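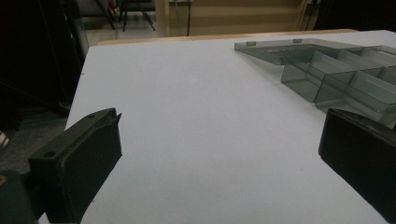
The organizer and the club's gripper, on the white table.

The captain of the Clistemberg robotics club would like it known that she voted for the catapult. "We had a list of project ideas, and the catapult was right at the top," she says. "Then somebody's aunt donated a plastic box."

The box became the season. Under the rules of the Misden Open, a student contest held each March, teams teach a machine one household chore and run it in front of judges. Clistemberg picked putting away small parts. The club has 2 arms on loan from the high school's shop program and a budget of 3,000 dollars, a good bit of which, the captain admits, went to cables.

Teaching, in this club, means doing the chore yourself with the grippers in your hands, over and over, while the recording software takes it down. They call the software Tetis, after a cat. By winter break they had 384 usable runs. She won't say how many unusable ones. "There's a folder," she says. "We don't open the folder." 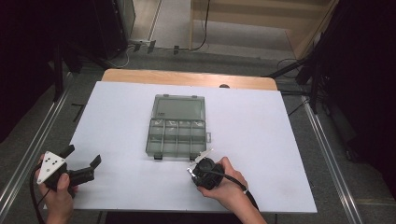 Practice is slow, and the captain has opinions about why. New members all want to go fast. "They watch one video and they think they're surgeons," she says. She starts them with one gripper in each hand and the organizer open between them, lid laid back, and has them do nothing but bring the tips up to it and back off again. The small cells are what get people. "The long section is a parking lot. The little ones are parallel parking, with your arms."

The club's other senior, who handles the training code, is less poetic. His first model, named Lại, learned to approach the box beautifully and then wait. "It was very polite," he says. "It would have waited until graduation." The second one closes its fingers at about the right moment, and he considers this a personal triumph — his teammates consider it the minimum.

Do they expect to win? The captain thinks it over for longer than seems necessary. "We expect to put a screw in a box," she says. "After that I'm bringing up the catapult again."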